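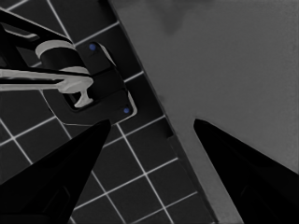

Xóchitl Cuautle wondered whether anyone else had sat through the whole of *Huerta* and come out convinced the lighthouse keeper was dead from the first scene. She'd watched it on Friday night with her brother, who thought she was mad, and they argued all the way through the credits and most of the washing up. Her case went like this: he never eats, the dog ignores him, and the only person who answers him directly is the little girl. But then the postman hands him a parcel near the end and that wrecks everything. Is there an agreed reading, or did the director ever settle it? And is the longer cut worth tracking down? She'd seen the 124 minute one.

**Hermenegildo Cisneros**

Oh, I love this film and I'm so glad somebody's asking! You're in good company with the ghost theory, it was all over the forums when the film first did the rounds in December. I believed it for my first two viewings. Then I started watching the dog.

The dog ignores *everyone* except the girl. Go back to the harbour dinner, where the aunt calls it over and it walks straight past her. So I don't think the dog tells us much about the keeper, but it might tell us something about whose story we're in. My reading is that the whole middle hour is the girl's version of that summer, told the way a kid would tell it, with the boring grown-up bits left out. Kids don't remember adults eating lunch. They remember the storm, and the fight on the stairs, and that wonderful bit with the kites.

The parcel makes sense then too. It's the first scene she isn't in, and the colour changes — everything goes cooler and the music drops out completely. We're finally seeing him without her. It gave me goosebumps the first time I clicked.

As for the director settling it, not in anything I've read. The commentary goes quiet at exactly the wrong moment, or the right one, depending on your mood.

The longer cut adds 10 minutes, nearly all of it at the school, plus one extra conversation with the postman. That conversation is a treat (he gets a lovely speech about knocking on doors where no one's home) and it feeds both theories, so you and your brother can keep going for weeks. I'd say yes, but watch the shorter one again first. The pacing is better and you'll catch the coat.

**nilura_fan**

its a ghost story. the poster has no shadow on him. 10/10 film, soundtrack is even better

**Flatau**

I saw this with an audience of 200 and you could hear people whispering about it on the way out, which I hadn't had at the pictures in ages. I don't agree with the poster argument, because posters are often made before anyone's finished the edit, but I do lean ghost.

What convinced me was the radio. He turns it on five times and we only hear it when the girl is in the room. Hermenegildo's idea covers that as well, I'll admit, and now I want to go back and check the parcel scene, because I can't remember if it's on in the background. If it is, I'm switching sides!

Xóchitl, if you liked arguing over this one, try *Fatel* next. Same writer, much smaller story, set almost entirely on a night ferry. The ending is clearer but the favourite-character debate gets heated. Subtitles on the disc are a bit pale against the snow, so turn your brightness down before you start.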